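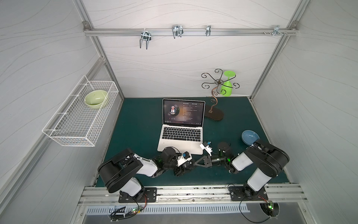
Dilruba Debnath wrote after the August open day that her group of 11 had enjoyed the two-arm cell more than anything else on the tour, but that the people at the back could not tell which task was being attempted, and that a short spoken introduction before each run would have helped a good deal. Her comment has been adopted. Step 4 of this guide was rewritten accordingly, and hosts are asked to follow it as it now stands.

Running the Two-Arm Cell Demonstration: A Guide for Hosts

This page sets out how a staff host at the Havemar site prepares and presents the tabletop demonstration during open days and arranged visits. It applies to the cell in the Galang room only. Hosts who have not yet been signed off by Anjani Simanjuntak may assist but may not run the cell alone.

Before you begin

You will need the object tray, the printed task cards, the visitor log and the key to the Galang room. Collect the key from reception and sign for it. Groups are limited to 11 visitors. A larger group must be split, and the second half should begin in the Tornidton display area with another host.

Step 1. Prepare the room

Arrive at least one half hour before the first group. Check that the floor tape is intact and that no chairs have been left inside it. Clear the walkway between the door and the cell. Lights should be fully on; the blinds on the street side stay down, as direct sun on the table upsets the wrist cameras.

Step 2. Set out the objects

Lay out the objects named on the first task card. Household and office items work best, since visitors already know how such things feel in the hand. Dishes, a laptop and a computer mouse have all been used. Leave enough space between objects for a gripper to reach down on both sides.

Do not use anything with a sharp edge, anything holding liquid, or any item lent by a visitor.

Step 3. Start the arms

Switch on the cell at the main panel and wait for the arms to finish their self-check. Open the Flernex control screen, select "Visit" and confirm that the speed limit reads 100 millimeters per second. If any other figure is shown, stop and call the duty engineer. Move each arm to its rest position and back once before visitors enter.

Step 4. Introduce the task

Bring the group to the tape and wait until everyone is settled. Read the task card aloud. State which object will be handled, what the arms are meant to do with it, and what would count as a failed attempt. Then say plainly whether an operator is guiding the arms or whether they are running on their own. Visitors ask this more than any other question, and the answer should come before the run, not after it.

Step 5. Run the demonstration

Give the start call and press Run. Keep one hand near the stop button at all times. Turn the wall monitor to the wrist view when a gripper closes on an object -- the grip is very hard to follow from behind the tape.

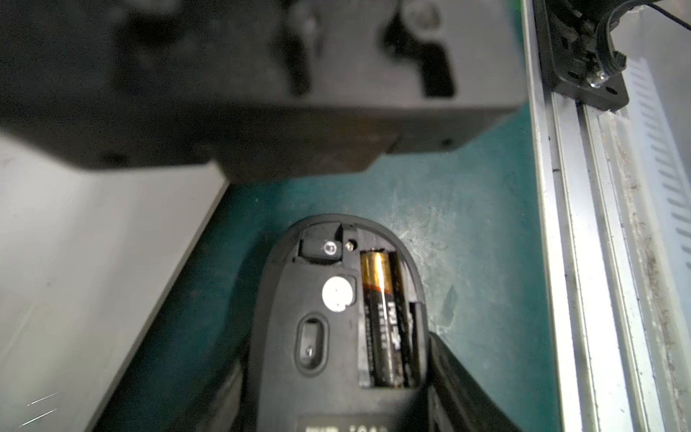 Wrist view: gripper fingers on either side of an upturned computer mouse, with the battery compartment open.

Allow silence while the arms move. Comments can wait for the pause between attempts. If an object slips or is dropped, let the attempt end, say what happened, and reset. Failed attempts are a normal part of the session and should be shown as such. Three attempts per task card is the limit.

Step 6. Take questions

Return both arms to rest and place the cell in Hold before inviting questions. Visitors remain behind the tape. Questions on purchase or hire go to Toon Stevens; questions on school visits go to Imelda Espiritu. Hosts should not quote prices or delivery dates.

Step 7. Close down

After the last group has left, return the objects to the tray and compare them with the list in the lid. Loose batteries go in the small tin. Switch off at the main panel, enter the number of visitors in the log and return the key.

Faults during a visit

Press the stop button if an arm touches the cell wall, if the two arms meet, or if a visitor crosses the tape. The cell may be restarted once. After a second stop the session ends, and the group is taken to Tornidton. Record both stops in the log, with the time and the task card in use.

Corrections to this page should be sent to Ronaldo Macapagal.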